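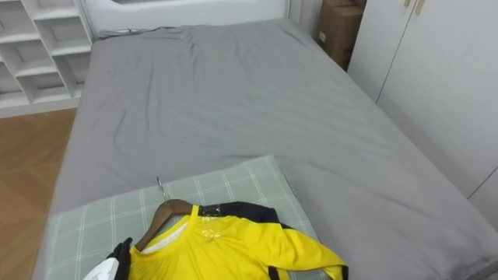
Shirt, hanger, pillow: the garment task at the Ornano bedroom set.

Fault Reviewer, Garment Handling (contract, 4 months)

Kirui is hiring one person to find out why our humanoid lets go of hangers. We've been told three times that this is fixed. The vendor, Cenden, blamed grip force, then a software update, then our shirts. In December the robot logged 303 hanger transfers and marked 300 of them complete. Our floor staff went back over the same runs and wrote up 92 drops or near drops. Both sets of numbers can't be right, and we would like someone with no stake in either to go through them.

One of those drops ended with an operator reaching in while the arm was still powered. She was not hurt. The stop button worked, but the log shows no stop. That bothers us more than the shirts do.

What you would do:
Read the logs against the video, run by run.
Repeat the failed transfers with the operators, at reduced speed.
Check the stop circuit and the power cable routing before anything else.
Write a plain report. It goes to the client, Nondunus, as you wrote it.

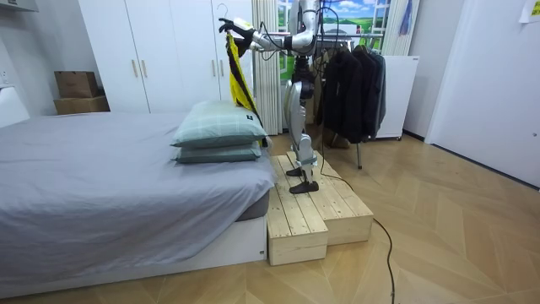

Hanger hold at shoulder height, robot on the stepped platform beside the bed.

You should have done incident or failure work on real machines, in a plant, a warehouse, a hospital, wherever. A robotics degree is fine but won't move you up the list. We want people who read "task success" on a screen and ask who decided that. If you have sold, demoed or raised money for humanoids in the past year, please sit this one out.

On site, day shift, 8:30 a.m. start. No remote option. Nobody works inside arm's reach alone, reviewers included.

To apply, send a resume and one page on a fault you traced that somebody else had already closed. Write to Apinya Pongsiri, site safety, Kirui. Applications close Friday at noon.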